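Cahiers > Banc préhension > Essais pinces

6 août 2026 - pince à biellettes Kestier contre parallèle Aebischer
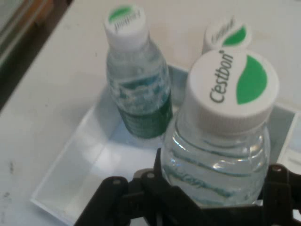 Repris le comparatif là où Kasun l'avait laissé. Kestier montée au poignet, contrôleur Andale, mêmes trajectoires que pour l'Aebischer. Course réglée à 622 (unités contrôleur, pas des mm !!), vitesse 800. Vue poignet : les doigts noirs prennent tout le bas, la base de la bouteille disparaît derrière les plaques, donc pour recaler en hauteur on ne peut compter que sur le bouchon. Blanc, feuille verte + « C'estbon » dessus, ça accroche bien. Souci : les bouchons des voisines portent la même feuille, et celui du fond à droite est à moitié masqué par le premier. Le détecteur saute de l'un à l'autre. Mettre un masque sur la zone entre les doigts, a voir avec Kasun.

Reflets sur le plastique côté droit, très blancs. Baissé l'expo à 862, mieux, mais on perd les parois du bac. Pas grave pour l'instant.

Effort : l'Aebischer écrase moins mais il lui faut plus de place pour s'ouvrir, elle tape dans le bac. La Kestier passe. Jeu dans un pivot côté gauche, resserré, il revient au bout de 2 séries. Frein filet ?

Doigts souples Ovonholm pas essayés, manque l'entretoise. Commande faite, livraison septembre.

A faire :
- masque détection
- refaire la série Aebischer avec la nouvelle expo, sinon comparaison bancale
- sauvegrader la config Andale AVANT de changer d'outil (cf. la dernière fois)
- Kasun Akanda a la clé dynamo, la récupérer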